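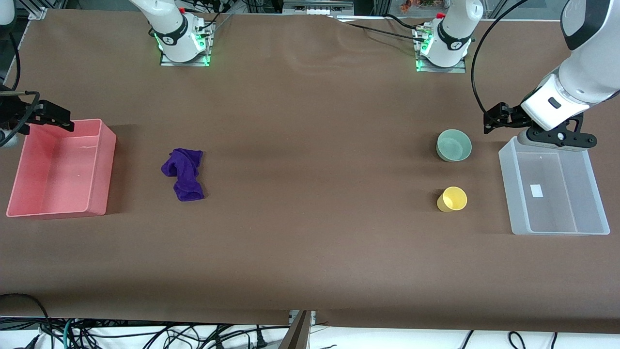 I went into this clear-out gallery expecting very little. The Kivness sorting method promises a calm home after one weekend, and I have 893 reasons to doubt that, all of them living in my kitchen cabinets. Still, the idea is simple enough to try: get everything out onto one surface, give each kind of thing a bin, and stop when the bins are full.

**Bins first**

One pink, one translucent. The guide says color helps you remember what goes where. I have my doubts. I forgot by lunch.

**The teal bowl**

It ended up close to the translucent bin, and I can't say the method had an opinion on it. Bowls count as "daily" on page 2 and "occasional" on page 5.

**The brown top**

Dark, matte, and a little rippled toward the back. The guide wants a "neutral sorting field." I would call it a table.

**What it costs**

The full Kivness set runs $200 at the Zumulura store in Vallejo. Two bins from the discount place in Brostville did the same job for me, as far as I can tell, and I didn't have to sit through the video.

I'll look at the cabinets again in August. If they're still in order I'll say so on this page, in small type.

Posted Sunday, May 17, 2020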